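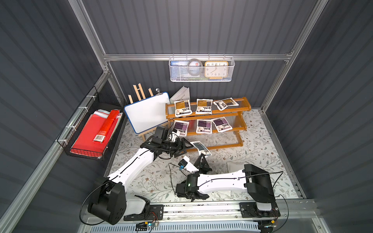 Barbosa asked at the end of the last session why a hamper should cost more than the things inside it, and whether a customer who can add up would ever pay the difference. The short reply is that many do, every year, and the rest of this handout goes through where the difference comes from.

Retail and Gifting, Handout 6: Pricing and Packing the Food Hamper
Posted August 4, 2023 by Reinaldo Barbosa
Filed under: Course notes, Food retail, Seasonal trade

The question was first put to me by a student in the June group and I have kept it as the starting point. Read this together with the notes on margins from Handout 4.

1. What the customer is buying

A hamper is sold as one item with one price. The contents could be bought separately, usually in the same shop. The buyer is paying for the choosing, the box or basket, the packing and the delivery. In most cases the buyer and the person who eats the food are different people, and they judge it differently. The buyer looks at the price, the photograph and the delivery date. The recipient sees the packaging first and then looks for something they like.

Shops often get this wrong by filling the basket with whatever is slow to sell. Recipients notice. Three jars of chutney in one hamper is a sign of a stockroom being cleared.

2. The costing sheet

We will use the Hotthorpe hamper as the worked case. Hotthorpe is a farm shop with a small online side. It plans 200 hampers for the Christmas season and has set aside £3,000 for contents. That gives £15 of contents per hamper at cost price.

To this, add:

- basket or box, with lid
- filling (shredded paper or wood wool)
- ribbon, card and contents list
- outer carton for the courier
- packing time
- delivery
- an allowance for breakages

Students nearly always leave out the outer carton and the contents list. The list has to carry allergen details for every item, so somebody has to type it up and check it again whenever an item is swapped.

Work out the full cost first and set the price afterwards. If the price comes out too high for the shop's customers, take an item out. Do not take it off the packing.

3. Choosing the contents

Hotthorpe uses one main item, two supporting items and a few small ones. Last year the main item was a fruit cake from Jedis. The supporting items were a bottle of port from Teixeira and a piece of hard cheese in wax. The small ones were biscuits, a jar of honey and a bar of dark chocolate.

Points to check:

Shelf life. Every item should have a good stretch left on the date the hamper arrives, which may be two weeks after it was packed.

Weight. Glass is heavy and couriers charge in bands. Changing one large jar for a smaller one can bring the parcel down a band.

Alcohol. Including a bottle means a licence and age checks on delivery. Offer a version without it. Some buyers sending to an office will ask for this anyway.

Fresh food. Soft cheese and smoked fish need chilled delivery. Leave them out unless the shop already has this in place.

4. Packing order

Heavy items go at the bottom and towards the middle. Bottles lie down with the neck protected. Biscuits go near the top, on filling, with nothing resting on them. Close the lid and tip the hamper gently to one side - if anything shifts, it needs more filling.

Pack one complete hamper and post it to yourself before the season starts. Vuludska, the second shop in our reading, skipped this and had to replace almost 200 lids that did not stay shut in transit.

5. Ordering and leftovers

Baskets usually have to be ordered by late summer. Food can be ordered in two lots, the second one adjusted once early sales are known. Unsold contents can go back on the shelf at full price as long as the shop has not had them labelled specially. This is a good reason to keep to ordinary labels.

For next week

Draw up a costing sheet for a hamper of your own with a selling price of £45. Include every line from section 2. Bring a list of contents with weights, and a note of what you would remove first if the supplier put prices up.

Reading: Handout 4, and the Vuludska case notes, pages 2 to 5.

Back to top | Contact the course office | © Retail and Gifting course notes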